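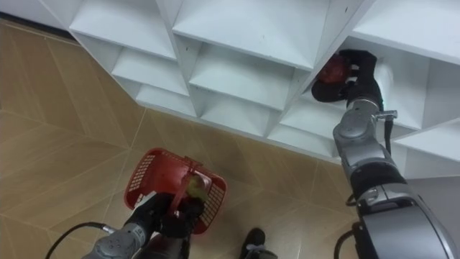
Áine Phelan had meant to have the wool sorted by lunchtime, and she had told her sister so on the telephone, and her sister had made the small polite noise she had been making at Áine's plans since they were both in ankle socks. The wool had come over from Arkness in tea chests and pillowcases and one very old suitcase with a belt round it, all of it from their aunt's shop, which had shut its door for good in the spring after being open longer than either of them had been alive. The new place in Davville was smaller but it had a good floor, big beige tiles with a bit of a shine on them where the light fell, and it had the white shelves, all square openings, which the man before her had left behind and which Áine had loved on sight. There were a few dark specks in the corners that she kept meaning to go at with a cloth. She had the red plastic basket for carrying, and a flask, and the radio, and it seemed to her that a woman could do a great deal in a morning with a basket and a flask.

The trouble was Aunt Bríd's system. Any sensible person would have put wool on a shelf by colour, or by thickness, or by who made it, and you could have walked in off the street and found what you were after. Bríd had put it away by customer. The pillowcases were labelled in biro on bits of masking tape, and what they said was Mrs Feeney's Grey, and The Twins, and Him With The Boat, and in one case just Sorry, which Áine turned over several times looking for more and found none.

"You can't sell a person a ball of Sorry," said her sister, when Áine rang to tell her.

"I might, though. You'd be surprised what people come in for."

"What colour is it?"

Áine held it up to the window. "Mustard," she said, and they both thought about that for a while, because there had been a falling-out over a mustard cardigan the year their mother married, and it had gone on so long that the two of them had grown up thinking mustard was a sort of bad language.

She put the kettle on after that, the flask having gone, and stood about drinking her tea and looking at the shelves and trying to be practical. She had six hundred balls to get away before the opening, or so it said on the list, and the list was in Bríd's hand too, with a little drawing of a sheep at the top that had been gone over and over with the pen, the way you do when you're on the telephone to somebody who won't let you off it. Blues at the left, she thought. Then greens, then the yellows and browns, and the baby whites up high, away from sticky hands. She filled the basket with blues and carried it over and put them in, and they looked lovely, and she went back for more and found that the next lot of blue was Mrs Feeney's second-best, with a note pinned to it.

The note said: She will say she doesn't need it. Keep till she does.

Well, you can't put a thing like that in with the common blues. Áine gave it a compartment of its own. Then it seemed unfair on the twins, so they had one, and Him With The Boat had the one beneath (navy, naturally, and that oily kind that smells of sheep in the rain), and by the time the news came on she had used up the whole of one row on people she had never met and who lived a ferry ride away, if they were living at all.

It was the ferry that brought the first of them, as it happened. There was a knock on the glass while she was still on her knees on the tiles, picking fluff off her skirt, and a very small woman in a very large coat was looking in with her hand up to shade her eyes.

"Are you open?"

"I'm not," said Áine, opening the door. "Not until September 2025, it's on the card there. I'm only putting things away."

"I've a hospital appointment up the road," said the woman, coming in past her. "I'm early for it. I heard you were Bríd's niece and I thought I'd look in. I don't need anything."

She went along the shelves with her handbag held in front of her, giving each one its turn. She said the light was good. She said the floor would be cold on the feet in November, and that Áine would want a mat. She told a long story about a shop in Betance that had sold wool and paraffin both, so that every baby in the parish had smelled faintly of lamps. And then she stopped in front of the second-best blue and didn't say anything, and Áine, who had never been good at waiting, picked up the basket and found a great deal to do at the far side of the room.

"He had a jumper in that," said the woman in the end. "I got as far as the second sleeve. I told her I wouldn't be wanting the rest."

"It's kept for you," said Áine. "I don't think I'm allowed to sell it to anyone else."

"What do I owe?"

Áine looked at the masking tape, and at the back of the note, and at the list with the sheep on it. There was no price anywhere. She said it had been paid for, and as far as she could tell from Bríd's way of doing things that may even have been true.

They wrapped it in newspaper, having no bags yet, and Mrs Feeney had a cup of tea in the lid of the flask and told her who the twins were. They were in Canada now, big men with beards, and their mother still knitted for them, always the two jumpers, always a size too small. Him With The Boat she wouldn't be drawn on. She only said that he had been a beautiful dancer and that Bríd had known it as well as anyone.

When she had gone for her appointment Áine rang her sister again.

"Are you finished?" said her sister.

"I've one basket done."

There was the noise.

"I'm taking the blues out," said Áine. "I'm going to need the room. And listen, are you doing anything this afternoon? I've a bag of mustard here and I think it was meant for Mammy, and I don't know which of us should have it."

Her sister was quiet for long enough that Áine could hear the clock in her kitchen.

"I'll get the two o'clock bus," she said. "Have you any biscuits in?"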